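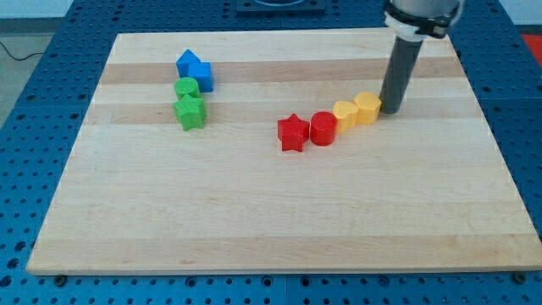 I almost skipped the Grerberg open day. It's a long drive for me, the parking is terrible, and last year it was mostly brochures and cold coffee. But Irkamix had promised to let people get their hands on the new Soro tabletop kit, and I've been going back and forth on that one for months, so off I went.

The Irkamix folks had taken over the back hall, and it was packed by 10 in the morning. I got on the list for a turn and spent the wait eavesdropping, which I recommend at any of these things. One couple wanted it for a school robotics club, and a guy behind me was trying to work out if it would fit in his camper (no idea, good luck to him).

So, the kit. The part I cared about most was the block pushing, and I think it's the best thing they showed all day. You get little plastic shapes in red, yellow, green and blue, a wooden board to work on, and an arm with a plain rod pointing straight down at it. The arm doesn't pick anything up. It nudges. You type in something like "put the yellow hexagon next to the heart" and off it goes, shoving things across the wood.

I loved this way more than I expected to! Pushing is harder than it sounds, because a star doesn't slide like a cylinder does, and if you hit a corner a little off center the thing spins away from you. When I went up, I asked for the green star next to the green cylinder and it got there on the third try, with a lot of small corrections that were weirdly fun to watch. Then I got cocky and asked for all the blocks in one straight line. It worked at that for 7 minutes and gave me something closer to a banana.

Things I didn't love: the software is called Entili and the setup screens are a mess. Calibration is buried two menus down, and I watched the demo person go to the wrong page twice. Also, if the blocks are all bunched up, it has trouble getting just one of them out without dragging its neighbors along. They told me an update is coming in December. We'll see.

Now for prices, which I had to ask for because they weren't on the table. The blocks, the board and the software come to 359 dollars if you already own an arm that works with it. The full bundle with the Soro arm is 699. That's less than I was braced for, though you still have to come up with a solid table to bolt everything to, and I forgot to ask what they'd charge for extra shapes.

I also sat through the talk on their warehouse stuff in the afternoon. Fine, not for me, and the microphone kept cutting out.

Am I buying one? Probably the 359 set first, as I have an older arm in the garage that's on their list. I want to see if Entili behaves on my slow laptop before I spend any more than that. Parking was 3 dollars, by the way, and the machine only takes coins.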